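Civent pauses two-arm table stations after gripper fault

Civent has stopped automatic work on its two-arm table stations after a fault in which a gripper did not release when the operator pressed the stop button. The company said on Friday that no person was hurt, but the stations will stay in manual mode until a corrected version of the control software is installed and tested.

The fault appeared in May at the company's site in Kistel, during a long series of sorting tasks with household objects. One arm was holding a glass jar above the table when its controller lost contact with the main computer. The arm stopped moving, as it should. The gripper, however, continued to increase its closing force until the jar broke.

According to a short report which Civent sent to its customers, the operator pressed the stop button at once. This cut the power to the arm joints, but the gripper is on a separate supply and kept its last command. It opened only after the operator switched off the whole station at the wall.

Engineers then went through the station logs. They found 818 short losses of contact between the controllers and the main computer in a series of 2,442 tasks. Most of them were too short to be noticed by the operators, and the arms continued normally. In 2 cases the gripper received no new command for more than 200 milliseconds while it was closing — long enough, the report says, for the force limit to be ignored.

The report gives a loose network connector as the probable reason for the lost contact. It describes the missing force limit as a separate software error, which was already present before the station was delivered. The connector has been replaced, and the operators are now repeating the same kind of tasks at low speed, with one person always at the main switch.
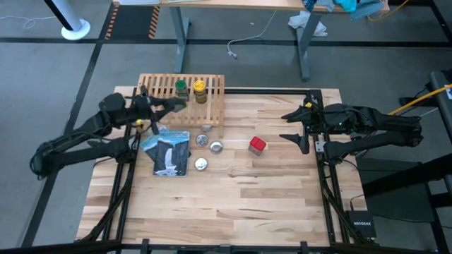 Replacing a connector is not enough, in the opinion of Nouri, which uses the same type of station for its own tests and has also stopped automatic work. The company said in a written reply that a gripper must open or hold with a safe force when it loses contact, whatever the reason is, and that the stop button must act on every part that can move. It asked Civent to publish the full logs.

Civent answered that it will share the logs with customers, but it will not make them public. It has also agreed to connect the gripper supply to the stop circuit on all stations. This change needs a small additional relay, and it will be made by Janance, the company that builds the electrical cabinets.

Until the work is finished, customers are asked not to use glass objects in any task and to keep their hands outside the table area when the arms have power. Stations with only one arm use an older controller and are not affected, Civent said.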